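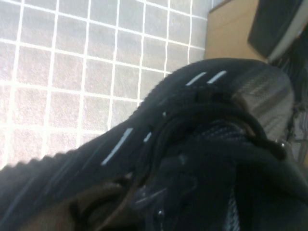
Black knit with white reflective dashes.

I have fished for bass on Bellonwood Reservoir for 18 years, and for most of that time I carried too many lures. I want to make a case for carrying six. I know how that sounds to anyone with a full garage, and I had one too.

Two winters ago I emptied every box, bag and coat pocket onto the basement floor and sorted the lot. There were 431 lures. I went through my log from the season before and marked each one that had caught a fish. The log isn't perfect, but it's good enough for this. Most of the pile had never been tied on. A fair number were still in the package, and several were duplicates of baits I had forgotten buying.

The ones that had caught fish were dull. A green pumpkin worm, a brown jig, a white spinnerbait, a shad-colored crankbait, a plain topwater and a small swimbait on a jighead. Nearly every bass in the log came on one of those or on something so close to it that I can't tell them apart in the net.

So the following spring I took those six types and left the rest at home. I allowed myself spares, as rocks and timber eat lures, but no new shapes and no new colors. I kept to it from ice-out until the water got cold again. I logged 328 bass that year. The year before it had been a few more, over more trips. I don't claim the short list caught me extra fish. I claim it cost me none that I can find.

What changed was how I spent the day. With a big box, a slow hour sends you digging for something else. You cut the line, tie on, make a dozen casts, doubt it and start again. With six choices you run out of that fast, and then you have to look at the water. I moved more. I fished the same jig deeper, or slower, or on the other side of the point where the wind was pushing in. One Tuesday in August I spent the whole morning on the Broswood arm with the worm and found fish on the outside edge of the weeds, in a spot I had driven over for years on my way to change baits somewhere else.

There's a money side as well. Tackle makers need you to believe that last year's color has stopped working. Trumo puts out new crankbait finishes every spring, and I have bought plenty of them. They're well made and the hooks are sharp out of the package. But a bass in stained water at ten feet is not comparing catalogs, and the finish on my oldest crankbait is half gone from hitting rocks. It still gets bit. I'd sooner put the money into line and gas.

People at the ramp give me two arguments against this. The first is that heavily fished lakes need something the bass haven't seen. I think there is some truth in it. Pelkonen Lake gets hammered every weekend and the fish there are hard to fool. When I've done well on Pelkonen, though, it has been by going at first light, using lighter line and keeping the boat farther off the bank. I have tried odd lures there too, and my log doesn't show they helped.

The second argument is that buying tackle is fun, and I have no answer to that one. If you like looking at full trays in February, keep them. I gave most of mine to the youth club and I do miss them a little on winter evenings.

I would only ask people to try it for a month. Pick six from your own log, which may not match mine — a river angler would want a different list, and so would anyone fishing mostly at night. Leave the other boxes in the garage, not in the truck. If they're in the truck you'll go back for them by ten o'clock. I did, twice, before I learned to leave them home.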